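Last updated: Thursday, January 28, 2021
5 comments · 6 shares

Sourdough bench, rye trials, week 3

Starter from Stekavus flour still sluggish. Fed it 1:5:5 last night, left it on the shelf over the radiator. Domed by breakfast, smelled like apples, then fell before I got the levain mixed. Too warm up there I think. Move to the windowsill.

Split the batch. Half Drostov medium rye, half the Pakdale whole grain. 200 g water each, same salt, same tin. Drostov dough came together like wet cement (good). Pakdale stayed gritty and kept drinking, added a splash more and forgot to write down how much. Stupid. Do that one over.

Proof: Drostov showed pinholes on top after two hours, went in then. Pakdale no pinholes, gave up waiting and baked it anyway. Should of waited. Dense line along the bottom, gummy when cut, knife came out smeared. Crust nice on both.

Sotiris Deligiannis tried them at lunch. Likes the Drostov, says the other one needs a scald. He's probably right. Scald a fifth of the flour with boiling water the night before, let it go cold under a plate, mix in the morning. Will try Saturday if there is time.

Caraway: left out this round. Put back in, toasted, ground coarse. Molasses no. Made the last loaf taste like a gingerbread house.

Oven notes. Top rack runs hot, tins on the lower one from now on. Thermometer from Van den Broek reads 5 degrees over the dial, dont trust the dial. Let loaves sit a full day before cutting, even when people hover.

To buy: parchment, caraway, more Drostov (down to the last bag), lid for the big tub. Old lid split again.

Bench wiped, tins oiled, jar labels redone so we stop mixing up the two starters. Packaging goes in the white can, flour sweepings in the compost.

We use cookies to improve your visit. Accept / Settings
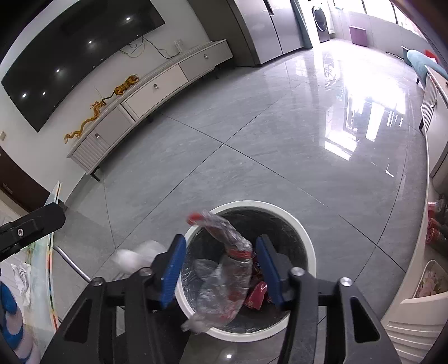 Clear plastic bag with red wrapping, over the white trash can.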